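About Us

Welton Table started in November with two folding tables and a box of mismatched plates. Now 53 families, kids ages 3 to 7. Play kitchen, snack prep, setting the table, clearing up after. Thats the whole program pretty much.

Plates in colors kids like. Play food they can grab. Everyone sets a place, everyone puts it back.
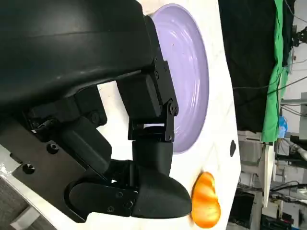 Nafula Odera wrote to us that her son now sets the table at home, forks on the wrong side, very proud.

Drop-ins welcome, call frist. Ask for Mihret Sisay.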